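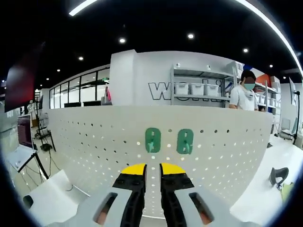
Home | News | Features | Audio

December
By the features desk

Damian Jakubowski has put a hook on a pegboard 214 times since breakfast and would like it known that he has a degree.

"Two, technically," he says. He collects demonstrations for Holemia, which wants a machine to learn the job by studying people like him. The target is 1,000 good ones. Eleven of yesterday's were thrown out.

"I hesitated. It learns the hesitating too."

Does he dream about it? "I dream about Stata. That was my last job." He squeezes the gripper twice, out of habit. "My mother thinks I build robots. I hang things up."

He had more than 100 to go before lunch.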